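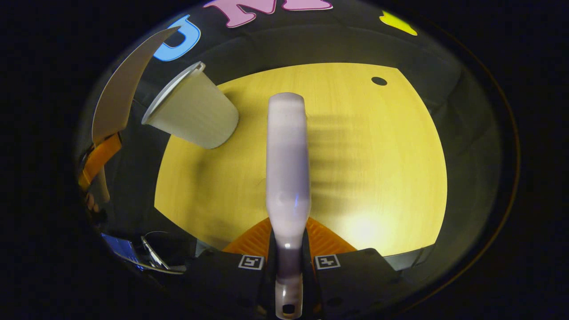 Mekeck desk top - pale yellow wood finish, cable hole

Code 2336. Top only, legs sold seperately.

In stock at Prikedcombe. Ladirau shop has the display one left and that's not for sale until January, please stop asking Vendula.

Right, the basics. Light wood top for a home desk or workbench. Fine grain, quite faint, so it doesn't fight with whatever else you've got in the room. Warm colour - goes warmer still under a yellow bulb. If you want it to look like it does in daylight, use a daylight bulb.

One round cable hole near a corner. Small. Takes a lamp lead and a phone charger, won't take a chunky three-pin plug so feed the thin end through from the top. You can turn the top round before you fix the legs if you'd rather have the hole on the other side. Do that BEFORE drilling. We've had two back this year with legs on the wrong way and we can't resell them.

Grommet for the hole not included. Black or white, ask at the counter, we usually have a tub of them.

Legs: Makokha fixed or folding, either fits. Other makes will probably go on but you'll be making your own pilot holes and we can't advise on those. Fixed set is steadier if you lean on your desk. Folding ones are fine for sewing, homework, laptop.

Care
Damp cloth, then a dry one. No bleach, no scourers, no spray polish - it goes streaky under a lamp and then you'll be rubbing at it for a week. Mats under hot mugs. Pen comes off with a bit of washing-up liquid if you catch it the same day. Felt pads under anything heavy you slide about.

Mine at home is four years old and has had a glue gun on it most weekends. Few marks. Still flat.

Delivery
Flat packed in card, corners wrapped. Two people to carry it up stairs, our driver will help to the front door but not past it. Check the corners before you sign, and if somethings chipped write it on the slip. Photos by email the same day please, with your order number.

Collection from Prikedcombe, side gate, ring the bell. Measure your car first. It does not go in a small hatchback with the seats up - people do try.

Returns
Undrilled tops only, in the original card. Once there's a screw in it, it's yours. Faulty ones obviously different, just ring.

Matching shelf is code 855, same finish, no hole. Batches vary slightly in colour so order together if they're going side by side.

Questions to Vendula Šťastný at the Prikedcombe counter, mornings best.

Shares 200
Comments 578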